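**Tabletop Handling Project: equipment and budget position at the end of June**

This report covers equipment purchases at the Clusville site and the purchases we intend to make in the second half of the grant. It should be read alongside the spending table sent separately.

The first arm and its two-fingered gripper have been in regular use throughout the period. Of the 137 working hours planned for drinkware trials, 119 were completed. The remaining hours have been carried forward and require no further funding.

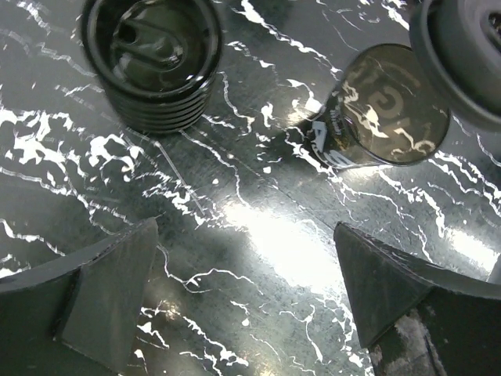
*Report prepared by the Clusville project office, Jarneck*

Trials now include lidded tumblers and clear glasses as well as plain cups. Transparent and glossy items remain the most demanding, particularly on dark, reflective tabletops, and the equipment plan has been revised accordingly.

**Gripper fingers.** Fingers were budgeted as a single purchase. We now propose to treat them as a consumable and to buy 10 pairs from Dustent, to be delivered in two lots. The quoted price is £424, including delivery. This can be met from the small parts line.

**Lighting.** Bright reflections from polished surfaces continue to affect the wrist camera. Diffused lamps have been requested on loan from Baek for a trial period. No purchase will be proposed until the results have been reviewed.

**Second arm.** The original plan placed this order in the present period. We ask for the funder's agreement to defer it to the next, so that the mounting and cabling can be specified from experience with the first. The sum set aside is unchanged.

**Decisions requested**

- Approval to reclassify gripper fingers as a consumable item
- Agreement to defer the second arm by one reporting period

A reply before the end of July would allow the Dustent order to be placed at the quoted price. The next report will include the lighting results and a revised delivery schedule.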